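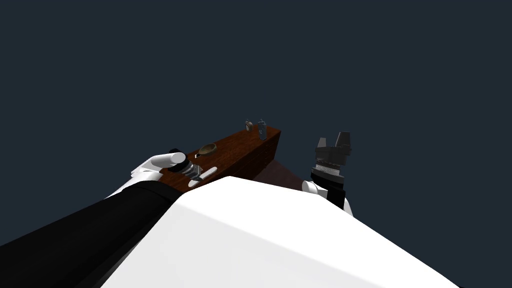 Progress report to the Brandão Fund
Project: Comparison of two grippers for table work, simulation stage
Prepared by: Janaína Assunção, Ovville
Oct 19, 2023

1. What was agreed

In our plan we promised to compare two grippers, Voto and Brerklow, on the same simulated robot before any money is spent on hardware. Voto is the gripper with two straight fingers that we know from our earlier work. Brerklow has a rounder shape and closes around the object. The question from the Fund was simple: which of them should we buy for the second stage, and is the simulation good enough to decide this?

2. Work done since the last report

The table task is now complete in the simulator. The objects include small bottles, a bowl, a metal cylinder and a flat white piece, and we can change their starting positions from one trial to the next. We chose things which are different in height and in shape, so that one gripper would not have an advantage from the beginning.

We planned 1000 trials for this period and have finished 600. The delay comes from the contact settings between the fingers and the table. With the first settings the fingers went slightly into the wood when the arm came down low, and the results of those trials could not be trusted. We removed them and started the count again. The 600 trials reported here are all with the corrected settings.

We also added a camera at the wrist, looking along the fingers. In the plan we had only the head camera. The request for the second camera came from the person who writes the controller, and I approved it, as it costs only computing time.

3. First results

With the upright bottles there is little difference between the grippers. Both lift them well if the arm comes from the side.

The flat piece is the difficult object. It is thin and lies directly on the table, and the fingers must come very close to the surface before they close. 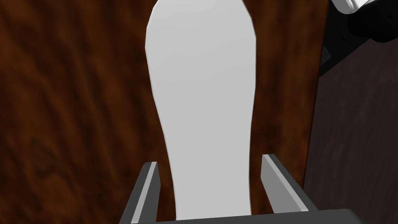
The position over the piece is usually correct. The problem begins with the height. If the controller stops too high, the fingers close above the edge and take nothing. If it goes too low, it touches the table and the safety limit ends the trial. Voto succeeded with the flat piece in 70 trials, and most of these were after we made the last part of the descent slower. For Brerklow I prefer not to give a number yet, because its flat piece trials are not finished.

4. Difficulties

The main one is time. The wrist camera makes each trial longer to compute, and we share the machines with another group in Ovville. We have now an agreement to use them during the night.

5. Next period

We will finish the remaining trials, beginning with Brerklow and the flat piece. After this we will repeat a smaller part of the work with the head camera only, to see how much the wrist camera really helps. The full comparison and our advice on the purchase will be sent in March.

No change to the budget is requested.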